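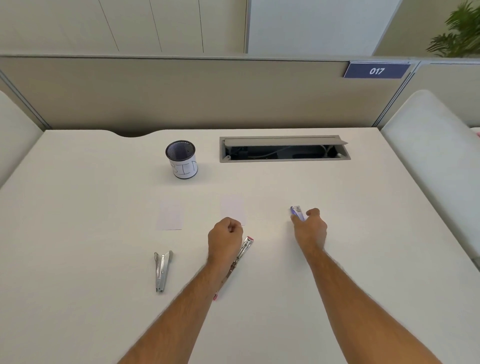
Un poste de travail, grand bureau blanc et cloison beige.

Vendredi, 8 h 10. Nighat Durrani a déjà bu deux cafés et n'a pas vraiment le temps. « Dix minutes, pas plus. » On en prendra quarante.

Elle dirige le service paie de Navmont, 221 salariés, et défend depuis l'hiver une idée simple : rendre aux gens leur bureau attitré. Fini le flex. « On nous avait promis de la souplesse. Résultat, les collègues arrivaient à sept heures pour avoir la place près de la fenêtre. »

Le déclic, une enquête interne. 70 réponses en une matinée, presque toutes agacées. « Les gens parlaient de leur chaise, de leur tiroir. Des choses toutes bêtes. »

La direction a trainé. Question de loyer, surtout : il a fallu reprendre un demi-étage chez Khattak, le bailleur, 819 euros de plus par mois. Yasir Afridi, aux finances, a dit non deux fois.

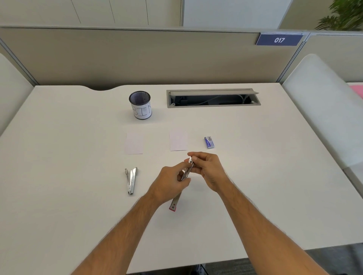 Puis oui, en juillet. « Il a perdu son casque dans un casier partagé. Je crois que ça a aidé », glisse-t-elle.

Et le télétravail ? Maintenu, deux jours. Là-dessus elle ne bouge pas. « Un bureau vide le mardi, ce n'est pas du gaspillage. Une chambre vide la journée non plus. »

Tout le monde n'est pas convaincu. Weidong Pan, commercial, regrette le brassage : « Avant je déjeunais avec la compta. Maintenant je vois toujours les trois même têtes. » Elle hausse les épaules. La cantine existe toujours, dit-elle.

Le téléphone sonne, la paie de Pumden est bloquée. Elle décroche, nous fait signe de la main. Entretien terminé.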